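From the workroom: the mat, the scissors and some wishes for May

In this part of the newsletter we usually write what is new in the Pemham workroom. This time I was asked to do it, and I have agreed with pleasure, although my written English is slower than my spoken. Please excuse me if something sounds stiff. The newsletter goes to 2,811 addresses now, so I have checked every sentence two times.

The big subject is the cardboard mat. Many of you have asked about it at the door, and two members from the Grutbridge group wrote to ask how to make the same for their own room. I will try to put everything together here.

Why we have a mat

Our old table covering was a sheet of green felt. It looked nice on the first day. After one winter it was full of threads and small hairs, and glue had made hard islands on it which tore when we pulled them. In spring we threw it away and for some weeks worked on the bare top, and then there were complaints about scratches, which were correct complaints.

Cardboard was the cheapest idea. It costs nothing if you ask at the furniture shop in Hulme, where they have large flat cartons behind the building and are glad if you carry them off. It is soft enough for a tool that falls, and when a part of it becomes ugly you can replace the sheet without feeling bad. Please take a carton that had something flat in it, like a wardrobe or a bed. Cartons for chairs have too many folds.

The blue tape was a later thought. We had a jigsaw repair evening, where pieces from different boxes were on the table together, and in the second hour there was a big confusion about which piece belonged to whom. So we made squares. Now every person can say "I have the first row", or one square can hold the screws of one drawer, and things stay in their place until the tea is finished.

How the mat is made

You need a flat carton, a long ruler or a straight piece of wood, a pencil, a roll of blue tape and good scissors. A second pair of hands is also useful.

Open the carton along its glued edge and lay it with the printed side down. Leave it for a night with some heavy books at the corners. In the morning it will be much more quiet and will not stand up on you.

Decide the size of your squares before you touch the tape. In our mat there are five columns at the front side. This was simply the width of a hand with the fingers open, measured on a tall member, and it suits most small work. For beads you would like them smaller. For shoes, I think, bigger.

Draw the lines lightly with the pencil, first all of them lengthwise and then all crosswise. Mark them at both ends and one time in the middle. We marked only at the ends, and you can see the result if you follow some of our lines with your eye: they make a little bow. It does not disturb the work. A member who was a draughtsman in his earlier life does not agree with this sentence, but he was on holiday when we did the taping.

Then comes the tape. One person holds the beginning, the other person walks backwards with the roll and keeps it tight, just above the cardboard. When it is over the pencil line, lower it and press from the middle to the outside. Do not stretch it while pressing. Our first row was stretched, and on the next day it had pulled the cardboard up like a small hill, and we had to do it again. Cut the end clean. If you tear it by hand, the corner will roll up and collect dust, and after a month somebody will pick at it during a conversation.

For the crossings just go over the first strip with the second. We tried at the beginning to cut out each crossing, so that the tape is only in one layer, and gave it up after 6 crossings.

The whole work took an afternoon with one break. The tape was the only thing we paid for.

Where things stand on it

A mat with squares makes people tidy, I have noticed, but only for small things. The bigger things wander around as before. So we are trying now to give them a fixed place also.

The white plastic container with the handle has its place on the dark brown wooden block at the far part of the table. We like it raised. You can reach the handle without leaning over the work of your neighbour, and it does not take the front squares, which are the ones everybody wants. If you take it down, please put it again on the block when you go. The block itself can stay where it is, it is heavier than it looks and it leaves marks when people push it.

Scissors are on the pale wooden box, lying flat and closed. I repeat the word closed for our younger members. Everybody who takes them from there brings them back there, also if it is "only for a minute". In my experience this minute lasts until the next meeting.

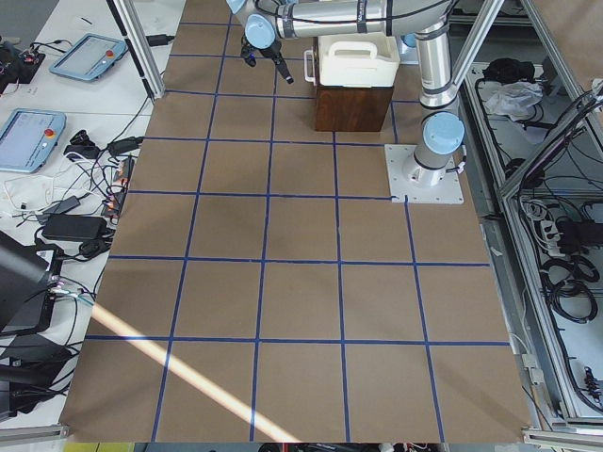
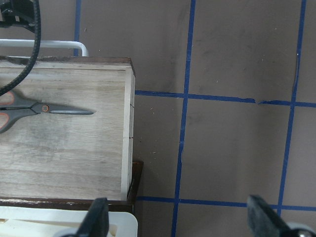
The sun on the table

Some of you know already that in the late part of the afternoon the light comes low through the side window and lies across the mat like a stripe. It is lovely for threading a needle. For anything with white paper it is too much, and you will have tired eyes very quickly, so move your chair to the other side or let down the blind halfway. The cord of the blind is knotted now and must be pulled straight down, please, and never to the left.

We also have a question here for those who know about materials. Does the blue tape become harder to remove when it has had the sun on it for some months? On the packet it is written that it comes off without leaving anything, but it does not say after how long time. In the old room at Zastau we had yellow tape on the window shelf for a summer, and it had to be scraped away with a plastic card and warm soapy water. If you know the answer, write it in the book by the entrance. I would prefer to learn it before than after.

About the scissors

The pair with the dark grey handles and the orange inside the loops is the general pair. It is for tape, paper, string, thin card and labels. It is not for wire and it is not for plants. Somebody from the garden group has used a general pair for rose stems before, and we know this from the small green pieces in the joint.

Fabric scissors are kept separately, in the drawer with the cloth tie on the knob. Please do not cut paper with these, not even one small coupon. It makes them blunt in a way that the sewing people notice immediately, and then they are sad and I have to hear it.

After cutting tape the blades become sticky. This is normal. Wipe them with a drop of cooking oil on an old sock, wait a little, and wipe again with a dry part of the sock. Open and close them some times in the air. Do not use the kitchen sponge for it. The socks are in the bag under the sink, they are washed, and more are welcome – single ones too, of course.

If a pair feels loose, leave a note with it and let it rest. The screw in the middle should be turned only a very little, and we had one case where a helpful person turned it so much that the blades did not open any more for two weeks.

The wooden box

It is an old one, and you see it. The dark rim has chips, and on the light wood there are grey smudges that we did not get away with soap. There was a discussion if we should sand and oil it, or paint it. I am for leaving the top alone and making only the rim smooth, where a sleeve could catch. Others would like it all fresh. We will take one evening in May for this and do what most people in the room wish, so please come if you have a strong opinion, and bring sandpaper if you have some (fine, not the very rough one).

Until then, no glue pots on it, please. The mat is for the glue pots.

What we are looking for

A second flat carton, as large as possible, without holes. We would like to have a spare mat without squares for people who cut long fabric.

Blue tape, the same width as now. Full rolls or begun ones, both are fine. If the end cannot be found any more, we have a member with long fingernails and much patience.

Jam jars with lids that close well. We have enough of the very small ones, thank you. We need 4 of the big kind, for gherkins.

A long metal ruler, to borrow or to keep. With this we could also make friends again with our draughtsman.

For Grutbridge

Dear neighbours, you asked if you may come and look at the mat before you start yours. Yes, gladly. The room is open from five in the afternoon, and if you tell us before, there will be tea. We can give you the pencil measurements on a sheet of paper, and also a piece of the first carton, so that you feel how thick it was. You offered to bring your box of odd buttons in exchange. Please bring it! We have some very empty squares in the back rows and a coat that waits since the winter for one large brown button with two holes.

Parking is easier on the Hulme side of the street. The bell does not work, so knock on the window next to the door.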